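Progress report – Homen retail counters, refit and supply programme
Reporting period: to the end of March

## 1. Position against plan

Work on the Skokora shop is complete apart from snagging. The cold room passed its second temperature check and the serving counter has been in daily use for most of the period. The Florus shop is behind plan. The floor drain was found to be set too high, and the tiling contractor has been asked to relay the strip between the counter and the rear door. The cost falls on the contractor.

Trading continued at both sites throughout. At Florus, the counter was reduced to half its length for 7 working days and the pie range was withdrawn for the same time.

## 2. Supply

The grant condition on local buying has been met for beef and lamb. Pork remains partly outside the agreed area. One further farm has been approached and has asked for a fixed weekly order before it will commit. We propose to offer one for a trial of two months.

Delivery orders stood at 566 for the period, against a target of 400. Most of the growth came from repeat customers in the villages north of the Skokora shop. The van is now full on two of its rounds, and any further increase will need either a third round or a later cut-off for orders. 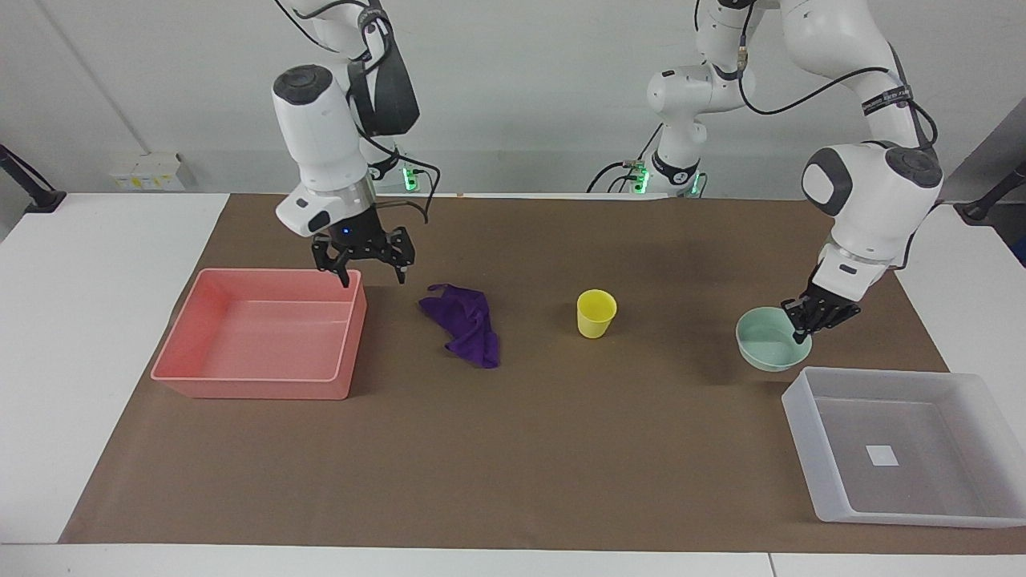
Progress Report, Issue 3, p. 2

## 3. Staff and training

Both apprentices have finished the knife skills and boning units. The hygiene unit was moved to next quarter at the college's request. One part-time counter post at Florus is still vacant – it has been advertised twice, and the hours will be changed before it goes out again.

## 4. Spending

Spending on fittings is within budget. Refrigeration is 20 per cent over, owing to the larger compressor agreed in the last report. The overspend has been covered from the contingency line and no extra funding is sought. Invoices are held at the Homen office and can be sent on request.

## 5. Open items

- Drain and tiling at Florus: contractor to confirm a start date.
- Pork supply: trial order to be drawn up and sent to the farm.
- Scales at Skokora: the rear pair are due for their yearly check.
- Payment of the second instalment: claim form submitted, reply awaited.

The next report will cover the period to the end of June and will include the first full set of sales figures from the new counter.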